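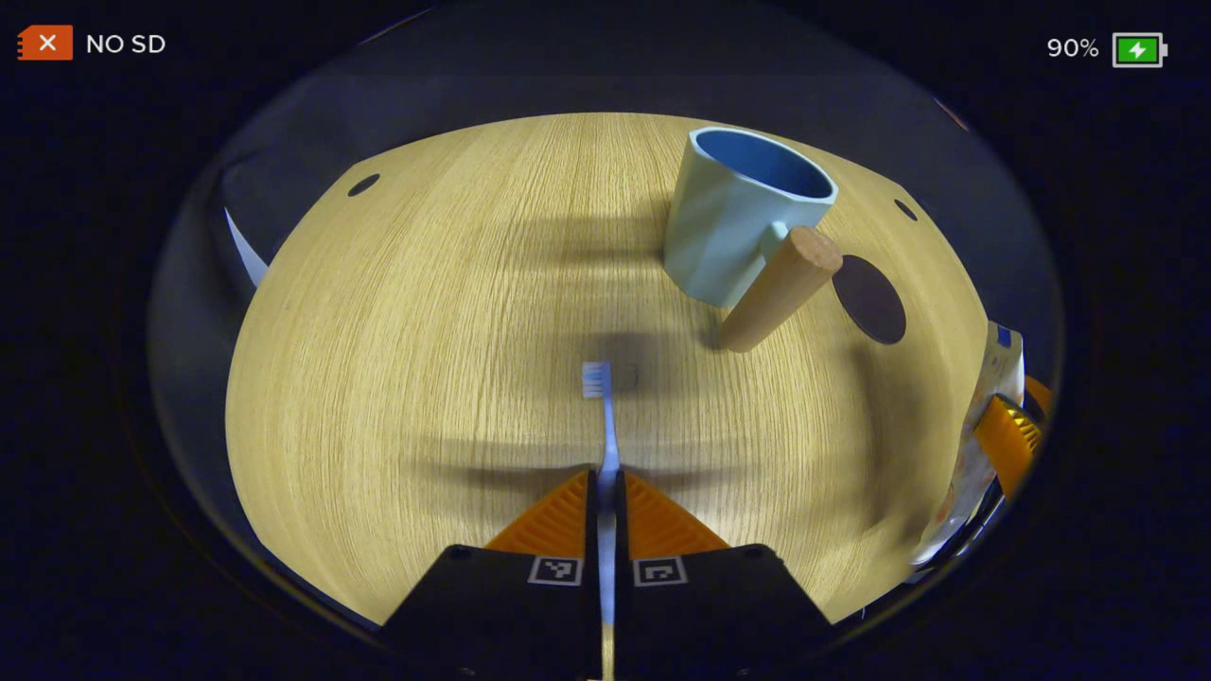
Where do you find the second key in Omimine? Inside the old pump house at Retlow, on the shelf behind the ladder, and you can grab it long before the quest tells you to go there!

I started my third run in September and I'm still tripping over little things like this. The pump house looks locked from the road, so I walked past it for ages. Go round the back (watch for the two dogs) and there's a hatch you can crouch through. The chest downstairs had 808 coins in it on my save, plus a lantern I've used ever since.

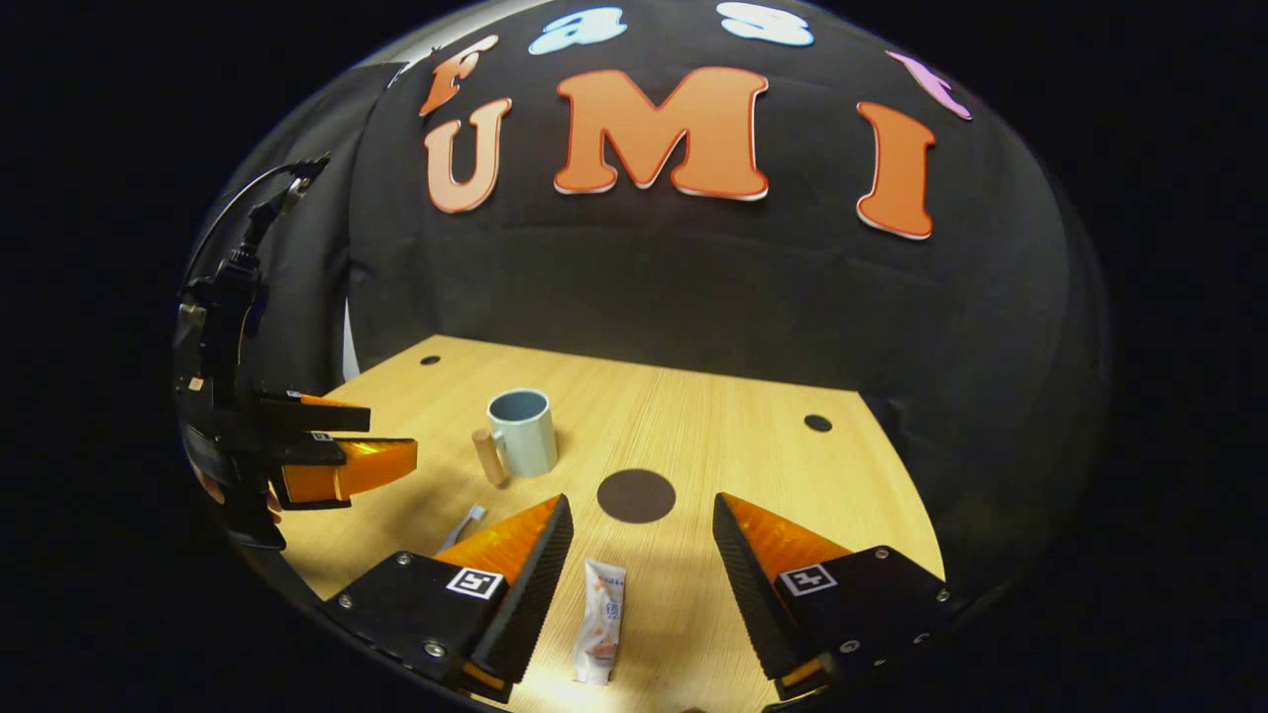 From there I took the river path up to Erkcombe, where Flanagan's shop finally had the climbing boots in stock. They cost 1469 coins, so I sold a heap of pelts and came out with eight coins to my name. Worth it! The cliffs north of town are a joy in those boots, and I found a camp up there I'd never seen in either of my earlier runs. Next up is the lighthouse.

Lorcan Buckley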